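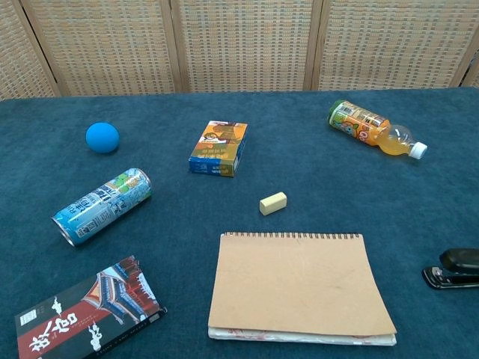

Folding screen to make a small office more quiet, does it help?

Vilgot Granström
Hello all. I work from home in a room which I share with the kitchen, and my colleagues at Lunde say they hear the refrigerator and the street in every call. I can't drill in the walls because I rent. I found a used folding screen with woven panels for 30 dollars. My question is if such a screen takes away sound, or if it only hides the kitchen. The ceiling is high and the floor is bare. I would like to decide before February, when I start to have calls every morning.
Thank you in advance.

Tillow
A woven screen is thin and has many small holes, so the sound goes through it. It will hide the dishes but your colleagues will still hear the fridge. What helps in a room with bare floor is soft and heavy things: a thick rug, long curtains, a full bookshelf. I put a rug under my desk and a wool blanket on the wall behind the monitor, hanging from a tension rod, so no drilling. The echo went down very much. You can also hang a blanket over the screen on the side you don't see. Then it does a little work, but be careful that it doesn't fall over.
Check also that the fridge is level. Mine was buzzing for two years until I turned one foot of it.

Skireo
get a headset with the mic close to your mouth. done

Vilgot Granström
Thank you both. I turned the feet of the fridge yesterday and it is already less noisy. I will buy the rug first and ask the seller to keep the screen 5 more days.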